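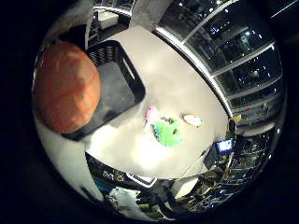

Crate and small items on a grey tabletop.

Print this page | E-mail this page

Filed under: Home and Workplace > Storage > Crates and Boxes

Sorting small items into plastic crates

Our office at Ilwood keeps small items in black plastic crates with lattice ventilation holes along the upper rim. Members of staff have reported that the smallest pieces work their way into the openings. We should be grateful for advice on whether the crates ought to be lined or replaced. The present stock is 100 crates, and the budget for the year is limited.

Posted by Grellach Office Services

Replacement should not be necessary. We recommend a sheet of stiff card, cut to the height of the wall and placed against the inside of each crate. Please leave the handle openings clear, as covering them makes the crate awkward to lift. Items less than about 7 cm long should be placed in a lidded tub before they go into the crate. Soft items may be stored without a tub, provided that they are clean and fully dry.

Crates should be filled at a table and not on the floor. The table should be wiped down first.

Posted by Hidilard Stores Desk

We use cloth bags. They are satisfactory.

Posted by Lindholm Reading Room

The card lining described above has been in use here since October. It sags if the crates are kept in a damp room, and thin plastic sheet is preferable in such cases. Labels should be fixed to the short side.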